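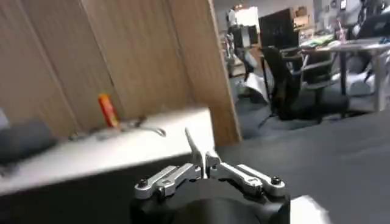
Why Do Rivers Bend?

If you look at a map of the land near Dukutow, you will find a thin blue line which goes left, then right, then left again, and sometimes almost back to where it came from. This line is the river Grirnus. A person who wants to walk from Dukutow to the village of Grudow can go straight across the fields and arrive before lunch. The water takes a much longer way.

Many children ask why the river does not simply go straight. It is a good question, and grown-up scientists have asked it too. In this text we will try to answer it slowly, one step after another. At the end there is an experiment which you can do in a sandbox or on a tray.

Water goes down

First we must remember what a river is. Rain falls on the hills. Some of the rain goes into the ground, some is drunk by plants, some goes back into the air, and some runs down the slope. Small streams meet other small streams and together they become a river. The river always looks for a lower place. It cannot see, of course, but the Earth pulls on the water, and this pull is called gravity.

In the mountains the ground is steep. There the water runs fast and cuts down into the rock, so the valley becomes deep and narrow, a little like the letter V. Far from the mountains the ground is almost flat. The water still goes down, but the slope is so small that you would not feel it under your feet. It is in such flat land that we find the biggest bends.

How a bend begins

Imagine that a river is quite straight. Then a tree falls into it. Or a beaver makes a dam, or one piece of the bank is softer than the rest and breaks away. Even a muskrat that digs its home in the bank can make the soil weak in this place.

Now the water has to go around the tree, or it pushes into the soft place. It is pushed toward one side of the river. When it hits the bank on this side, it takes away some of the soil. Then it bounces toward the other side, a bit farther down, and hits the other bank. There it takes away some soil too. So one small bend makes a second bend, and the second bend makes a third.

A river in flat land that is made of sand, clay or soft soil will nearly always begin to bend like this. It does not need a big accident. A small one is enough, if there is time.

The fast side and the slow side

Have you ever sat in a car or a bus when it turned quickly? Your body wanted to continue straight, and you felt pressed against the outer side of the turn. The water in a bend also wants to continue straight. It gets pressed against the outer bank.

On the outside of the bend the water is deep and fast. It rubs at the bank all day and all night, and it carries away grains of sand and lumps of earth. This work is called erosion. The bank here is often steep like a wall. Some birds, for example sand martins, like such walls very much, and they dig their nesting tunnels in them.

On the inside of the bend the water is shallow and slow. Slow water is weak and cannot carry so much. It must put down its sand and small stones, and they lie there and make a little beach. This is called deposition. If you want to look for pretty stones, the inside of the bend is the right side for you.

There is one thing more, and it is a bit difficult. The water in a bend does not only go forward. It also turns around itself, like a corkscrew. At the top it moves toward the outer bank, then it goes down, and near the bottom it comes back toward the inner bank. When it comes back, it brings sand along. So the beach grows and the steep bank gets eaten, both at the same time, and the whole bend moves sideways.

A river that walks

A bend like this has a nice name. It is called a meander. The word comes from a real river in the country which is now called Turkey. The ancient Greeks knew this river and called it the Maiandros, and it had so many bends that its name became the word for all bends of this kind. People were already talking about it more than 2000 years ago.

Meanders do not stay in one place. They move, some of them quickly and some so slowly that a family living beside the water does not notice. In one meadow below Grudow the Grirnus moves 10 centimeters every year. Take your ruler and look how long 10 centimeters is. It is not much, maybe the length of a crayon. But in 100 years it makes 10 meters, and this is enough to swallow a garden with its apple trees.

There is an old footpath in Dukutow with the name Brzozowska. The name has to do with birch trees. On the old maps the path goes along the water, and today there is a wide strip of grass between the path and the river. The path did not move. The river went away from it, because the path lies on the inside of a bend, where new land is made. On the opposite bank the farmers have lost a piece of their field.

The lake that was a river

Sometimes a bend becomes so round that it looks like the letter C, and later almost like the letter O. Between the beginning of the bend and its end there is only a narrow piece of land. We call it the neck.

Then comes a flood, usually in spring when the snow melts. The river is high and strong, and it breaks through the neck. Now the water has a new, short way, and it takes it. The old bend gets less and less water. Sand and mud close its two ends, and the bend is left alone as a lake in the shape of a banana. In English it is called an oxbow lake. An oxbow is a curved piece of wood that goes around the neck of an ox when it pulls a cart.

An oxbow lake is a quiet home. The water does not run, so water lilies can grow there. Frogs lay their eggs, dragonflies hunt over the reeds, and ducks hide with their young ones. But the lake will not live forever. Every fall the leaves drop into it and every flood brings more mud. It gets shallow, then it becomes a marsh, and one day it is a meadow. If you look at such a meadow from a hill in the early morning, sometimes you can still find the old bend, because the grass in it has a darker green.

Can people make a river straight?

Yes, and they have done it in many countries. They dug a straight channel and put stones on the banks. They wanted to have more fields, or to make the way shorter for boats, or to send the flood water away quickly.

It helped in some places, but there were also problems. A straight river is a fast river. The flood water leaves one town quickly and then arrives at the next town quickly too, and all at one time. A fast river also digs deeper into its bed. Then the water in the ground beside it can sink, and the meadows become dry. Fish have trouble too. They need deep pools for resting and shallow places with gravel for their eggs, and a straight channel has few of both.

For this reason some rivers are now getting their bends back. Workers open the old oxbows, take away the stones and let the water choose. It is slow work, and the people who live near the river must agree that it will use some of their land.

Make your own river

You need a large tray or a sandbox, sand, a cup or a small watering can, and 2 pieces of wood or 2 old books that may get dirty. Ask a grown-up where you can do it, and do it outside if possible.

Fill the tray with damp sand and press it flat. Put the wood or the books under one end so that it stands a little higher. The lower end should be open, or have a bowl under it for the water.

With your finger draw a straight channel from the top to the bottom. Then make one small curve near the top.

Now pour the water very slowly into the channel at the high end. If you pour too fast, you will get a flood and not a river. Refill the cup and continue for a few minutes.

Watch the outer side of your curve. Do grains of sand fall down there? Look for the place where they lie down again. You can also put a pebble in the middle of the channel and see which way the water goes around it.

Try it again with the tray a little higher, and draw both rivers in your notebook.

Words to remember

Erosion: water, wind or ice takes soil and rock away.
Deposition: sand, mud and stones are put down in a new place.
Meander: a big bend of a river.
Neck: the narrow land between the two ends of a bend.
Oxbow lake: an old bend that the river has left.

When you visit a real river, stay with a grown-up and do not stand on the edge of a steep bank. It can be hollow underneath.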